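Scoring a wet afternoon: notes on the follow-on

28 Jul 2020
Filed under: cricket, scoring

Our second friendly of this odd short summer was a two-innings match played over a single day, a format Ciltley have kept going long after everyone else in the league gave it up. I scored it. I had not scored a two-innings game before and spent an evening beforehand with the Laws open, mainly to get the follow-on straight in my head. What follows is what I wish I had written on the inside cover of the book.

The follow-on applies when the side batting second finishes its first innings a long way behind. The captain of the side that batted first may then ask them to bat again at once. The size of the lead needed depends on the length of the match. For five days or more it is 200 runs, for three or four days 150, for two days 100, and for one day 75. It is a choice for the captain, and it has to be notified to the other captain and the umpires. Once notified it cannot be changed.

The part that catches scorers out is a lost first day. If no play takes place on the first day, the margin is worked out from the number of days left, counting the day on which play first starts as a whole day. Rain later in the match makes no difference to the figure. Neither does a late start on day one, provided some play happens.
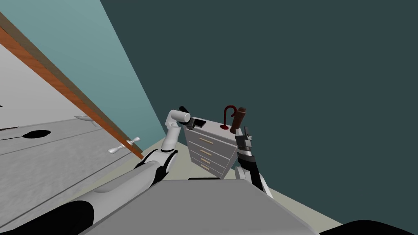
Our own case was simple. Ciltley made 327 in the time they allowed themselves and declared with 4 wickets down. We were bowled out well short, more than 75 behind, and were asked to bat again. The margin was never in doubt, but the book was.

Most club scorebooks assume that innings alternate. When the follow-on is enforced, the second and third innings belong to the same side, so the pre-printed headings on the third sheet are wrong and have to be struck through. I also had to start fresh bowling analyses for bowlers who had just finished an earlier set. Grgić and Konar both bowled in each of our innings, and the temptation is to carry on along the same row. Do not. Rule a line, write the names again, begin at over 1.

The software has the same trouble. We use Uka on the club tablet, and it will only offer the follow-on if the match type was set to two innings before the first ball. Changing it afterwards wipes the toss and the batting order, though it keeps the ball-by-ball record. I kept the paper book going alongside and was glad of it.

Two small points on declarations. A declared innings is written with "dec" after the wickets, and the not-out batters stay not out for averages. And a bowler's unfinished over at a declaration is recorded as the balls bowled, with no attempt to round it up.

We lasted 29 overs second time round — the tail took up most of them — and lost by an innings. The sheets balanced at the first attempt apart from one leg bye, which I had entered against the batter and found on the second pass through the extras column.

Next on my list is penalty runs, and in particular which innings they go to when the fielding side has yet to bat.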